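Search properties, places or dates
Search
Clear

About Allotar

Allotar looks after holiday homes and lets them on behalf of their owners. We have 2 offices, one in Gouveia, where the company was set up, and one in Fornon, which handles the houses on the coast side. We began in 2000 with a farmhouse that belonged to the family of our founder, Ermelinda Rebelo, and most of the owners who joined us in the early years were neighbours of hers.

The houses range from village cottages for two to larger places with gardens and pools. We do not own any of them apart from the farmhouse. Each owner signs a yearly agreement with us, and we take care of bookings, cleaning, linen, small repairs and the handing over of keys. Owners can block out weeks for their own use up to the end of May. After that the summer calendar is fixed.

Every house is visited before it goes on the site and again each winter. Sérgio Teixeira does the inspections. He checks the boiler, the beds, the cooker and the outside lights, and he measures the rooms himself. If a listing says a bedroom takes two single beds, he has seen them in it. Houses that need work are taken off the site until it is finished.

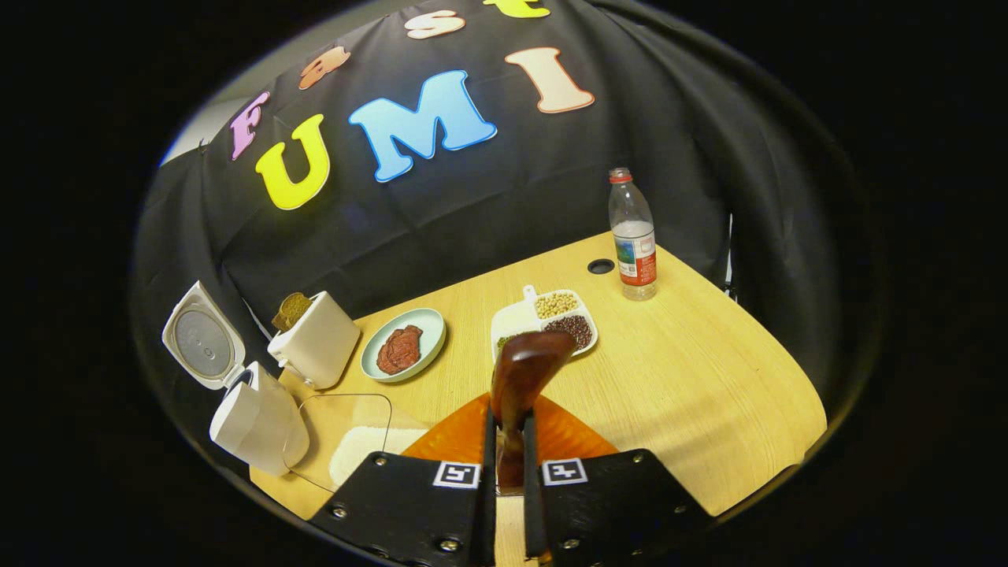 "Fast" and "UMI" in coloured letters on a black backdrop, with a wooden table in front.

Bookings are answered by Matilde Henriques in Gouveia and Tomás Cunha in Fornon. Both speak English, Portuguese and French. The telephone is answered from nine until six, and there is an out-of-hours number in the folder you will find in each house. Please use it for leaks, power cuts and lost keys. Questions about late check-out can wait until the morning.

Payments and owner accounts are run through Molleter, the booking system we moved to when our old one was withdrawn. Guests pay a deposit when they book and the rest before arrival. The damage deposit is returned after the house has been checked. Owners receive a statement at the end of every month in which the house was let.

Rui Paiva joined as manager when Ermelinda stepped back from daily work. She still meets new owners and still writes the notes on local walks and bakeries. Last season we took 674 bookings across both offices, a good share of them from guests who had stayed with us before.

If you have a house you would like to let, write to the Gouveia office with its location, the number of bedrooms and whether it has heating. We will reply with a date for a first visit. There is no charge for this.

Last updated: 2018-11-08

Contact us | © Allotar. All rights reserved. | Back to top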